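Zatdale Robotics Club - autumn term gallery

Quick page this, more words than pictures for now, will be tidied up when there's a free lunchtime. The full set is still on the club laptop and needs sorting.
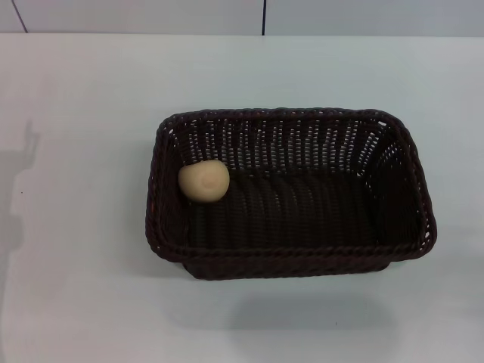

We're a Friday club, straight after last lesson until 5, in the Melnyk building upstairs. This term's job is pick and place. Get the arm to fetch something small, put it where it's meant to go, let go of it, come back. Sounds easy. Took us most of September to get as far as "let go of it".

The task on the sheet is called Basket 1. One cream object, one basket, white table, nothing else out. Start simple, add more later. A run only counts if the object ends up inside the basket and the basket hasn't been shoved along the table. Rolling against a side or sitting in a corner is fine, we argued over this for ages and fine won.

Why a dark basket? Light thing in a dark basket is easy for the camera to find, that was the thinking. The bottom of it is in shadow though, so anything dark is going to be a pain in there. One for after half term.

Also the weave. The back wall is full of little gaps and the white comes through them, so the first version of our colour finder got very excited and reported dozens of objects. Fix was a minimum blob size. Two lines of code, one whole session to work out which two lines.

How the runs work

Each team gets 10 goes, then swaps. One person driving, one on the stop button, one writing down what happened. Please do write down what happened, "it went wrong" is no use to anyone the week after.

Put the basket back on its mark between runs. If you moved it, say so.

Table gets wiped before the first go. Specks show up on the white and we've chased a few of them in the camera view thinking they were bugs.

Scores so far

64 runs logged across all the teams. Best set is 8 out of 10, from team Protum, who are being unbearable about it. Team Kimer had the neatest code and the worst luck, and would like it recorded that thier gripper pads were due for changing.

Most common miss - letting go too early, object hits the rim and bounces off. Second most common, going in too low and catching the edge of the basket on the way. Raising the approach height sorted most of the second sort. The first sort we are still working on, probably a timing thing, the wait before opening is set by hand at the moment.

Things we need

Spare gripper pads. Another long USB cable, the current one only works if you don't look at it. A second basket in a lighter colour if anyone has one at home they dont want, any shape will do as long as it sits flat.

Next up

Basket 2 - same basket, two objects, has to pick the right one. After that we want to try it with the blinds open and see how badly the shadows muck it up.

New members welcome any week, no coding needed to start. Bring a drink with a lid on.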